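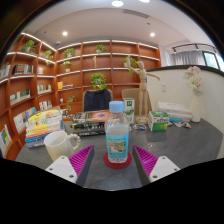 By the Skesham group at Derkow. Last revised in July.

About us

Skesham is a small research group inside Derkow. We work on one question: how much can a robot learn from a person using a hand-held gripper, with no robot in the room while the data is being recorded? Plenty of people already have an answer. The usual one is "almost everything," and it tends to come with a very good video. We have made a few of those videos ourselves, which is part of why we don't trust them.

What we do

Somebody picks up a gripper tool with a camera on it and does a small job at an ordinary desk. Reaching for a water bottle on a coaster is a typical one, with a mug and a couple of stacks of books close enough to get in the way. The recording is turned into a path for the gripper and a signal for how far the fingers are open. A policy is trained on a pile of these, and then a robot arm gets to try.

That is the method, and it isn't ours. Our part is the testing. We want to know what is left of a result when the desk is a different desk, the light comes from somewhere else, and the person who made the recordings isn't standing nearby to nudge the bottle back into a friendlier spot.

What we have found so far

Our main set, which we call Riedl, holds 1,109 recordings. On the desk where they were made, the trained policy looked fine. We then moved it to 9 other rooms, and in 2 of them it did well enough that we would have been happy to show a visitor. In the rest it was somewhere between clumsy and useless, and it was rarely clumsy in the same way twice.

We spent a long time assuming the fix was more data. Maybe it is. But when we threw out 41 percent of Riedl, mostly recordings that looked nearly the same as their neighbors, the results in the new rooms barely moved. You can read that as good news about how little data you need, and several people have read it that way to us over lunch. We think it mostly says that a big share of our recording time went into repeating ourselves.

Two cautions about those results. Every room belonged to Derkow, so "new" is a generous word for them. And we picked the objects, which means we picked things that two padded fingers can hold. A bottle with straight sides is a kind object. We have less to say about wrappers, loose flowers or anything that folds, and the little we have tried was not encouraging.

Flikovetti

Flikovetti is our test procedure, and probably the most useful thing we have made. It is a written routine for trying a trained policy in a room it hasn't seen. The person who sets the table is kept apart from the person who trained the policy. Positions are drawn before the run. A grasp counts only if the object is lifted, carried and set down upright, and a run that had to be stopped by hand is scored as a failure, even if it was "about to work."

Our own scores dropped when we started using it — by enough that we took one older claim off this page. We would like to see other groups try it. We don't expect it to be popular.

What we won't tell you

We won't give a date for a robot that tidies your office. We don't publish a single headline success rate either, because ours changes too much from room to room for an average to mean anything. If you have seen one quoted with our name on it, it came from an early talk and we'd ask you not to repeat it.

Working with us

We take on a few outside projects at a time, usually from groups with a policy they believe in and some doubt about where it stops working. Bring the doubt. We ask for the full set of runs, including the bad ones, and we agree in writing before testing starts that the scores will be shared with everyone on the project, whatever they are.

Requests go through the main Derkow contact form; put Skesham in the subject line. Please don't send videos with the first message.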